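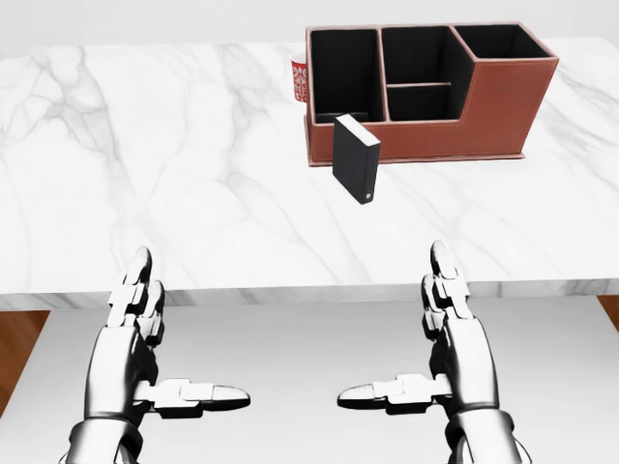

*Marble tabletop, desk organizer at the back.*

**Slide 1: Bread for 21 people, Selldale hall**

- Say hello. Thank Emerson Rezende for the oven, and for the warning about the oven.
- Starter first. Feed it the night before: 100 g flour, same of water. Pause for the person who names theirs.

**Slide 2: The dough**

- Mix, rest, fold. Folding takes a minute and looks like more work than it is. Let them think so.
- Salt goes in after the rest. I forgot it in July at Prirkside and they were very polite.

**Slide 3: Baking**

- Lid on, then lid off. Wait before slicing. They won't.
- Questions. If it's hydration again, point at Emiliano.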